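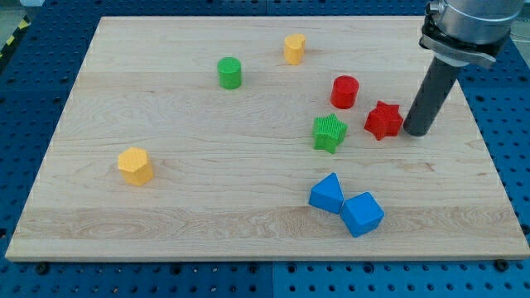

Coloured blocks on a pale wooden board.

Give the kids back their boredom

By Nomvula Chauke
February 1, 2024

School went back this week and already the fridge is covered in flyers. Swimming squad. Coding for juniors. Something called Stullero, which as far as I can tell is soccer without the ball. My neighbour's girl is seven and has 2 free afternoons a fortnight. Two. Her mum told me that like it was an achievement, and maybe it is, the logistics alone would kill me.

I grew up with nothing on. Long hot arvos, one fan, a brother who cheated at cards. We complained constantly. We also dug a hole behind the shed that got so deep Dad had to put a door over it. What was the hole for? No idea. Best summer of my life.

Now I'm not against lessons. Learn to swim, everyone should, end of story. But somewhere along the line we decided an empty hour was a parenting failure. And there's money in that. A term of activities for one child came to 2644 dollars when a friend added hers up, and she left out the petrol. You could buy a lot of plain toys with that. Or a decent second hand kayak.

Wenceslao Aguirre, who taught my eldest in grade two, used to leave the last 20 minutes of the day with no plan at all. Some parents hated it. One wrote a letter. He kept doing it anyway and the kids made up a country with its own post office and a very harsh tax system. My son still remebers the stamps.

The argument back is always screens. If they're not at something they'll be on something. Fair enough, mine would be too. So take the thing away and wait out the whinging. It's awful for the first half hour. Then it goes quiet and you find them in the hallway with every cushion in the house, and you leave them to it, even if you wanted to sit down.

I've turned down the squad this term. We'll see how long I last, ask me again in May when its raining.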